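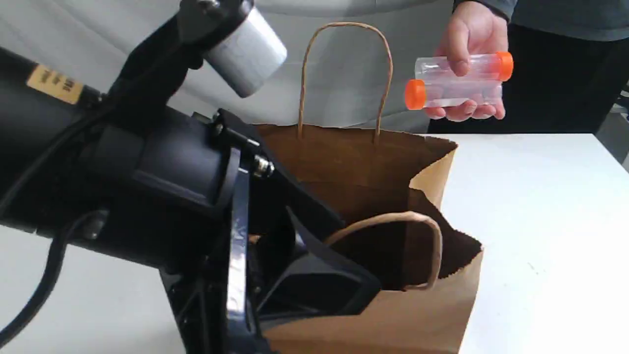

Bench cell is back up, and it only took us two visits

18 October 2020

If you've been following along since March, you know our bench cell at Edholm has had a rough year. Well, good news — it's running again! I spent most of this week with my head under the arm, and I wanted to get it all down while I still remember which bolt went where.

Quick recap for anybody new. The cell is one arm with a gripper on a white table, a gray cloth behind it, and a lot of odds and ends for it to pick up. Paper bags, plastic tubes, fabric, wooden sticks, that kind of thing. It isn't a fancy setup (the cloth could use an iron) but it gets used hard, and a few weeks back the gripper started closing crooked. You'd tell it to shut and one side would get there before the other. On a big stiff object you'd never notice. On a thin one, it would tip the thing over before it got a hold of it.

I figured it was the jaws. It wasn't the jaws. I swapped in the spare set from Vullex, ran it for a morning, and got the same lean. So I put the old ones back on, feeling pretty silly, and started going up the arm one joint at a time. The mounting plate had worked itself loose, just a hair, and every time the gripper opened all the way it was rocking on the plate. I had checked those bolts in March and they were fine then, so now they're on the 15-day list with the filters.

While I had it apart I also redid the cable run. The old one was pulled too tight along the lower side of the arm, and when the wrist turned past a certain point you could see it tugging. The new run has a lot more slack in it. It looks a little sloppy, I'll admit, and I've already heard about it from two people, but I would much sooner look at a loop than replace another connector. We went through 3 of them last winter!

After that came the fun part, which is testing. We do a round of 39 picks any time the gripper has been off the arm, and it goes from easy stuff to mean stuff. Paper bags sit kind of in the middle. They've got soft walls and floppy handles, and the jaw has to go down into the opening without dragging the whole bag sideways. Wooden sticks are at the mean end. They're flat and skinny, and if the fingers don't meet evenly you find out right away.

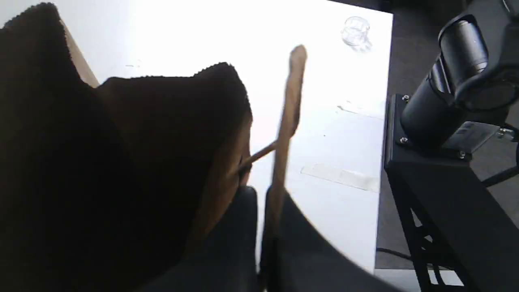

The first round came back with 10 misses, which was kind of a letdown, but most of them were my own fault. I'd put the gripper back on and forgotten to redo the zero, so it thought it was closed when it still had a sliver to go. Once I fixed that and ran the round over, it went clean all the way through. I may have done a little dance.

A couple of things are still open. The wrist camera needs its focus looked at up close, and I'm waiting on a washer kit from Correa before I call the plate finished for good. Until that kit shows up, please don't run the cell at full speed, even if you're in a hurry. Half speed is fine for everything on the current list.

If you've got time booked on the Fledetum project, your slots are back on the calendar as of this morning. Check them, because a few got moved around — and if you hear a click when the gripper opens, stop the arm and come find me. The torque sheet is taped inside the cabinet door, with the new numbers in blue.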